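We use cookies to improve your experience on this site. Accept | Manage settings

4.2 Wrist camera comparison

We mounted two cameras in turn on the same hand: the Stoslow, which has a circular fisheye view, and the Trollach, which has a narrower lens. Each was run for 400 grasp attempts under the same controller. The Stoslow lost sight of the target in 22 attempts and the Trollach in 33. Most of the Trollach losses came in the last part of the approach, when the finger covered the object.

The wide view has a cost. As Figure 3 shows, a nearby finger can take up most of one side of the image, out of focus, while ceiling lights and furniture far from the work stay in view.

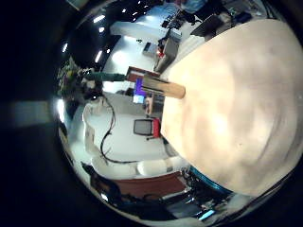 Figure 3. Wrist view with the finger and a light wooden block. The image is strongly curved and turned sideways.

4.3 Effect on the controller

The Lam controller was trained on 937 demonstrations and received the circular images without correction. We tried masking the finger region but dropped the mask, as it also hid parts of held objects. Exposure was fixed for all runs.

Comments (2)

Zurby: Did you rotate the images before training?

gripfan22: Would like to see the same test with a shorter finger.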